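Trimville residents asked to clean out sinks before water main work

Households on the north side of Trimville are being asked to clean their kitchen sinks and store drinking water before the town replaces a stretch of old water main in January.

The work will affect 3,000 homes between the Qaisi footbridge and the Stisent housing blocks. Supply will be shut off from 9 a.m. to 4 p.m. while crews from Ultside, the contractor, connect the new pipe. Streets will be done one section at a time, and each home should lose water only once.

Water may look cloudy or brown when it comes back on -- this is usually rust and sediment shaken loose from the old line. Residents should run the cold tap for several minutes and hold off on laundry until the water is clear.

A free session on getting a kitchen ready drew 40 people to the Stisent community room. It covered emptying and wiping down the basin, cleaning the faucet, and keeping containers and water jugs close by. 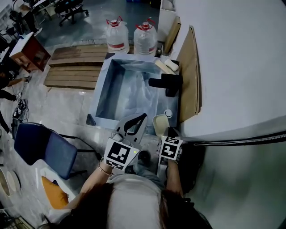

What to do before the shutoff

Fill clean jugs with drinking water the night before and put the lids on. Keep a separate bucket for flushing the toilet.

Wash the sink with dish soap and a soft sponge, including the rim and the area behind the faucet. Rinse soap dishes and small containers at the same time. Unscrew the aerator from the end of the spout if it has one, and leave it off until the water runs clear.

Make sure all taps are closed before leaving home. A tap left open can flood a kitchen when the pressure returns.

Ultside will hand out 100 extra jugs at the Stisent office, with first pick going to residents over 70 and families with infants. Notices with the shutoff time for each street will go on front doors two days ahead.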